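Papers > Screen and Page > Adaptation and Its Authors

Search this collection Enter keywords Go

4. What the novelists said when I asked them about the movie

I should admit up front that I came to this section with a bias. I love a bad adaptation! I grew up on them, and I went into the letters half hoping for a pile of grievances (lawyers, slammed doors, a producer who wanted a dog in it). What I got was much quieter, and it took me a while to see what to do with it.

The material is the Tramden correspondence, 794 letters and emails between novelists and the production companies that optioned their books. I read all of it over one long winter and finished on March 4, 2020, with very sore eyes. Of the writers in there, 16 saw their book reach a theater. The rest were optioned, renewed, optioned again, and left on a shelf, and I come back to them in Section 5.

So, the 16. My first question was a simple one: when does the author stop saying "my book" and start saying "the film"? I had guessed it would happen at the premiere. It happens far earlier, usually in the first letter after the screenplay arrives. One writer, whose family saga was bought by Molefe, calls it "my book" in every message until the script lands on her porch. In her very next note she asks how "your picture" is coming along. She never goes back to "my," even when she's writing to say she liked it.

Money turns up less than you'd expect. One author got a check for $2,000 and mentions it a single time, to say it fixed the car. What the writers do go on about, for pages, is names. Zekik changed the name of a minor character, an aunt who appears in two chapters, and the novelist wrote back four times about that aunt while letting a whole new ending go by without a word. I laughed, and then I reread the novel and saw that the aunt is the only person in it who tells the truth. I don't think he was being petty at all.

Figure 2 goes with this section, and the spelling of names follows the letters throughout.

The other thing I kept running into was the second viewing. Five of the writers describe seeing the film again years later, on television or on a plane, and every one of them is kinder about it than before. The Flamlow adaptation is the clearest case, because the author panned it in a magazine and then, in a private letter written one April long after, called the same film "sort of sweet, and too long." I can't say whether time did that or whether she had just stopped checking it against the page. When I read a draft of this section aloud at our department's reading group, I put that question to the room, and I've kept the answer I got next to the figure.

Figure 2. 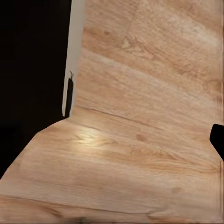 Tín Mạc replied that I was giving time too much credit, and that a writer with three more novels out simply has less riding on the first one, so I ought to check what each of the five had published before they watched the film again.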